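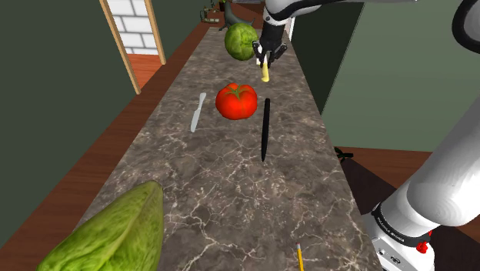 Shelf life: who decides, and should we believe them?

Speaker notes – 25 minutes plus questions. Slide numbers in brackets.

[1] Title. Wait for the door to close. Say thanks to Otis Villanueva for the slot and for letting me change the title twice. Phone off.

[2] Start with a show of hands. Who threw away food this week on account of the date on the packet? Who smelled it first? Don't comment on the result, move on.

[3] I buy and eat vegetables like everyone else in the room. I'm not here to say dates are a swindle. My complaint is narrower. A great deal of what we get told about keeping food fresh is repeated with confidence by people who have never checked it, and I include myself up to last year.

[4] Two kinds of date. "Use by" is about safety. Please take it seriously, and say this slowly, someone always leaves thinking I told them to eat old chicken. "Best before" is about quality. The maker is telling you when they stop vouching for the crunch. Plenty of loose veg has no date at all and people have managed.

[5] The Wasar leaflet. Read out the claim: their storage bags keep salad fresh "up to 11 days longer". Pause. Longer than what? I wrote and asked. The answer, after a month, was longer than salad left uncovered on a shelf at room temperature. Well, yes. So would a carrier bag in the fridge.
– "up to" means the best one they had
– no mention of how many heads they tried
– "fresh" was judged by the staff who sell the bags

[6] The Vernia survey. This one gets quoted a lot in our trade. 352 households, 83 per cent "noticed less waste" after using the fridge insert. Sounds good. Now look at who was asked. They were people who had bought the insert and then filled in a card to get money off the next one. I'd notice less waste too, if there was a voucher in it. Also nobody weighed a bin. "Noticed" is doing all the work.

If challenged: I don't say the insert is useless. I say this survey can't tell us.

[7] My own attempt. Be fair and be as hard on it as on the others. Romaine, one fridge, July. Half the heads wrapped in a damp cloth, half in the bag from the shop. The cloth ones looked better to me at the end of the week. But I knew which was which, I wanted the cloth to win, and the cloth ones had the bottom drawer. I would not publish this. I'd barely tell my sister.

[8] Tomatoes. The great fridge argument. One camp says cold kills the flavour, the other says it makes hardly any difference if the fruit is ripe and you let it warm up before eating. Both camps are very sure. What I'd ask of either:
– how ripe was it to begin with
– how long in the cold
– did the tasters know
Most kitchen advice skips all of these and goes straight to "never". I keep mine out until ripe and then put them in the fridge if I won't get to them. That is a habit and I'm not calling it a finding.

[9] Ethylene. Careful here. The gas is real, ripening fruit gives it off, and some leaves suffer near it. What I doubt is the leap from there to a wall chart with every fruit and vegetable in its own colour, like the one from Boateng. At home, with the door opening all day, how much does it matter? I haven't seen a good answer. Skip if running late.

[10] What to ask of any claim. Leave this up while people copy it down.
– Compared with what?
– How many, and who picked them?
– Who judged, and did they know?
– Who paid?

[11] Tetine trial. They have offered to let an outside group repeat their work on the liners, with the tasters blind. Good for them. I'll believe it when I see the tables, but it is more than anyone else has offered. Sign-up sheet at the back, needs 2 more kitchens. First session is a Saturday, bring your own scales.

[12] Questions. Likely ones: eggs (ask me after), bread in the fridge (no, but see slide 8 for how sure I am), does washing salad early spoil it (depends how well you dry it – I think). Leave five minutes for the next speaker to set up.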